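El rincón de la cocinita, renovado

Durante el mes de julio hemos cambiado por completo la mesa de cocina de la ludoteca Guline. Muchas familias la conocen: es la mesa blanca, donde los niños preparan comidas para sus muñecos y también para los padres que esperan sentados.

La idea vino de Mỹ Bùi, que lleva el grupo de los pequeños por la mañana. Ella observó que antes teníamos demasiadas piezas en una sola caja, y que los niños vaciaban la caja entera sin empezar ningún juego. Ahora ponemos menos cosas y las dejamos ya a la vista sobre la mesa, para que cada niño elija por dónde quiere comenzar.
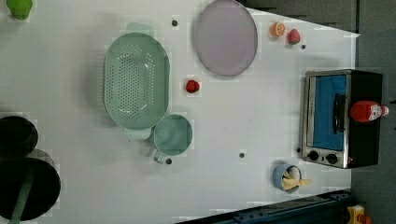

Hemos procurado que los objetos se parezcan a los de una casa. Por este motivo hay un colador, ollas negras y un horno pequeño con sus mandos redondos, que es la pieza más solicitada. Los niños giran los mandos muchas veces antes de meter nada dentro. También el bote de ketchup tiene mucho éxito, y aquí pido paciencia a los padres — el ketchup se pone sobre todo, incluso sobre las fresas.

Con la comida de juguete se puede trabajar el vocabulario sin que parezca una lección. En el grupo de la tarde jugamos a «la tienda cerrada»: un niño pide una naranja, otro la busca y la sirve en el plato. Si no la encuentra, tiene que ofrecer otra cosa y explicar por qué también es buena. Los niños que hablan otra lengua en casa, como los míos, participan en este juego desde el primer día.

Los platos los hemos escogido de colores suaves, verde y lila, para que las frutas se distingan bien encima de la mesa. 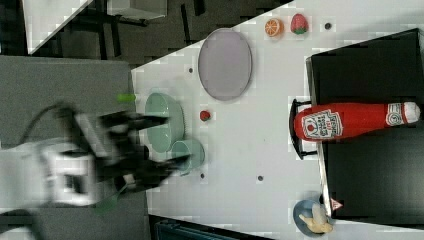 Vajilla verde, plato lila y fruta de juguete sobre la mesa blanca.

Algunas indicaciones prácticas. La cocinita está abierta hasta las 8 de la tarde. Al terminar, las frutas vuelven a su cesto y los platos se apilan en el estante bajo. Las piezas que han estado en la boca de un bebé se dejan en el cubo de la entrada, y nosotros las lavamos al final del día.

Aceptamos donaciones de comida de juguete en buen estado, sobre todo verduras y pan. No necesitamos más tazas, gracias. Quien quiera traer algo puede preguntar por mí o por Mỹ en la recepción.

Aranka Farkas
Ludoteca Guline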